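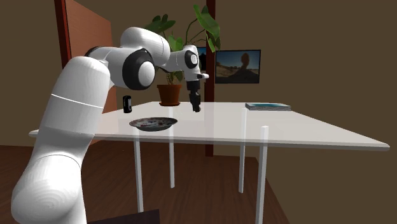 bilgate_nurhan
40 demos in the sim tonight, all by remote control, and I'm hooked! Task is plate onto book. The gripper comes down just right of the plate, and that's where I start closing in on the rim. My first ones were so jerky, but by the end it felt like my own hand.

gasbridge2
Love it! I'd drop the jerky ones though.

nostby340
Disagree, keep them. My policy only learned to recover once I left my fumbles in.

gasbridge2
Recoveries sure, shaky hands no. Mine copied every wobble.

bilgate_nurhan
Ooh, I'll train it both ways then. Does anyone slow the arm down while recording?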